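Teaching an arm to look before it reaches

8/9/19

The group at Flunelitz that works on robot handling has spent most of the year on one question: how much does an arm gain from a camera that rides along with its hand? The engineer who leads the study agreed to talk about it in the lab's kitchen, on the condition that the article stick to the work and leave names out of it.

The project is called Closileo. It began in April, when the group gave up on the overhead camera it had used until then. "From the ceiling you see everything except the thing you need," the engineer said. "The fingers close and the hand blocks the view. We were guessing at the last inch."

The new setup puts a small camera at the wrist, with both fingers in view. A person guides the arm through a task, the system records what the camera saw and how the joints moved, and a model is trained on the recordings. The group has collected 2841 of them so far. Each one takes around 55 seconds to make, and longer when the food is loose.

Food was a deliberate choice. Blocks and cups had stopped giving the group any trouble. "Rice is a different problem," the engineer said. "You touch it and it moves. Put peanuts on it and you have two materials that behave differently in the same tray." Wrapped items and soft paper were added for a similar reason - they change shape when they are squeezed.

Clear containers have been the hardest part. The model tends to misjudge where a transparent wall is, and it does worse when one box is set inside another. "It sees the table through the plastic and thinks the way is open," the engineer said. The group did not switch to colored boxes. It recorded more approaches from low angles, where the rims are easier to pick out.

The main result is a modest one. A model trained on wrist views alone did better at small loose items than one trained on both cameras, which the group had not expected. The engineer would not give a rate. "We ran it on 2 arms in one room. I want to see it on the Dosik arm before I put a number on it."

A partner lab, Van Dusen, is due to repeat the tests with its own table and its own trays. The group has set aside 5 weeks to compare the results. Until then, recording goes on most mornings.

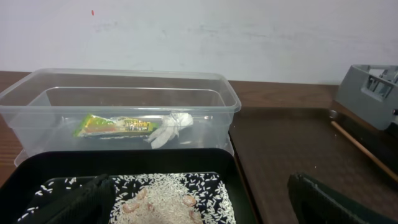

2 min read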